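Thread time! I've got a round divided tray on a gray base and I have thoughts about snacks. Plenty of them. Get a drink, this runs long.

1/ Backstory: Skye Gourlay passed the tray on to me in November with the words "you like crackers, you'll figure it out." She was right, I do like crackers. It's white, the compartments are wedges, and thin little ridges keep everybody in their own lane. I was smitten in minutes.

2/ My first rule is one kind of thing per wedge. I know, I know, it sounds fussy. But the second a graham cracker sits next to something damp it goes sad and bendy, and I won't have it!!

3/ Graham crackers go in first. Squares, always squares (I snap the long ones along the line and eat whatever breaks badly, cook's rights). A square in a wedge never sits straight, so quit fighting it and let it tilt.

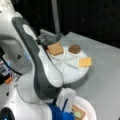 4/ Next question, how full? Less than you think. I used to heap every section until the ridges disappeared and then wonder why it all slid together. Now I put out a little and top up when people wander back for more. It looks nicer and the crackers stay crisp in the box.

5/ Fergus Sutherland wrote to ask if you can do a whole dinner on one of these. Fergus. I love you. Please use a plate.

6/ OK but he did get me thinking about what goes with what. Sweet on one side, salty on the other, and the graham cracker as the go-between, because it's happy with either. Cheese and a graham cracker, has anyone else tried this? It's so good. Iona Drummond put me on to it and I've been unbearable ever since.

7/ The ridges all meet in the middle, and that's where the crumbs go to live. A dry pastry brush gets them out in 2 seconds. I tried a damp cloth for months and all I ever made was graham paste.
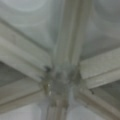

8/ Washing up: warm water, soft sponge, start at the center and push outward along each wedge. Then stand it on its side to dry. I left mine flat once and came back to a tiny pond in every section.

9/ Lorna Rennie asks what to do for a crowd. She had 60 people through her place for a bake sale (60! in that kitchen!) and used two trays, one out on the table and one getting filled in the back. Swap them over when the first one looks picked at. I've stolen this completely.

10/ Things I've tried in a wedge that worked great: pretzels, dried apricots, those little cheese crackers, grapes if they're bone dry. Things that didn't: popcorn (escapes), hummus (why did I do that), anything dusted with powdered sugar.

11/ And if you've got kids coming, put the snack you want them to eat on the side facing them. That's my entire parenting technique and I don't even have kids, I have nephews. 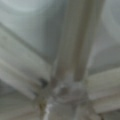 12/ QUICK ANSWERS TO REPLIES

Yes, you can put a tray like this together the night before, but leave the crackers out until the last minute.

No, I haven't tried it with dips in small cups, but Lachlan Menzies has and he says to go for cups with a flat bottom.

And whoever asked for my cheese and graham combo: sharp cheddar, thin slice, tiny bit of apple on top. Go try it tonight and tell me what you think!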